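Demonstrationen für weiche Objekte aufnehmen: Greifen aus dem Behälter per Fernsteuerung

Stand: Samstag, 27. September 2025
Bearbeitung: Hadi Khasawneh

Voraussetzung ist ein eingerichteter Arm mit Handgelenk- und Festkamera sowie die Aufnahmesoftware Prorkeo. Die Kalibrierung der Leader-Follower-Kopplung steht im Kapitel »Pirnar-Steuergriff« und wird nicht wiederholt.

1. Behälter vorbereiten

Der Rand muss so niedrig sein, dass die Finger den Boden ohne Kontakt mit der Wand erreichen. Papier am Rand mit Klebeband sichern. Objekte einzeln einlegen, Lage zwischen den Episoden ändern. Überlappungen sind zulässig und für einen Teil der Episoden erwünscht.

2. Kamerabilder prüfen

Vor dem Start beide Ansichten öffnen. In der Handgelenkansicht müssen beide Finger am unteren Bildrand sichtbar sein, in der festen Ansicht Greifer und Behälterboden. Belichtung fixieren, Automatik aus. Überstrahlung direkt an den Fingern ist tolerierbar, solange das Zielobjekt erkennbar bleibt.

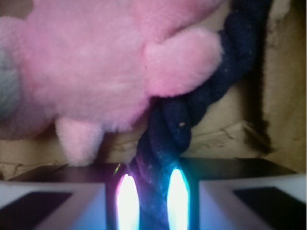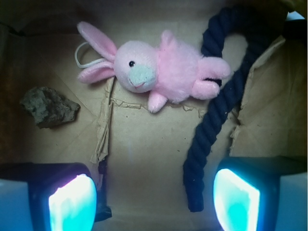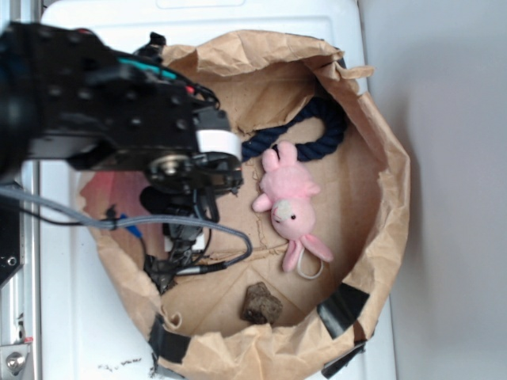
Seil und Plüschtier in allen drei Ansichten; die dritte stammt von der festen Kamera.

3. Anfahren und greifen

Steuergriff langsam führen, Finger geöffnet. Beim Seil die Finger quer zum Strang ausrichten und erst schließen, wenn er zwischen ihnen liegt. Beim Plüschtier den Rumpf greifen; Ohren und Schlaufe sind als Greifpunkt ungeeignet. Korrekturen während der Anfahrt gehören zur Demonstration und werden nicht herausgeschnitten.

Nach dem Schließen 300 ms halten, dann senkrecht anheben. Rutscht das Objekt ab, Episode mit »F« markieren und neu beginnen.

4. Episode abschließen

Objekt ablegen, Finger öffnen, Arm in die Ruhelage fahren. Erst dann die Aufnahme stoppen. Prorkeo verwirft Episoden mit weniger als 187 Zeitschritten ohne Rückfrage. Obergrenze sind 1081 Zeitschritte; längere Aufnahmen werden am Ende gekürzt, womit die Ruhelage fehlt.

5. Export

Datensatz im Format »Dabbas« exportieren. Vorher prüfen:

- Zeitstempel beider Kameras laufen synchron
- Greiferöffnung ist als eigener Kanal enthalten
- mit »F« markierte Episoden liegen im getrennten Ordner

Für das erste Training sind 700 gültige Episoden vorgesehen.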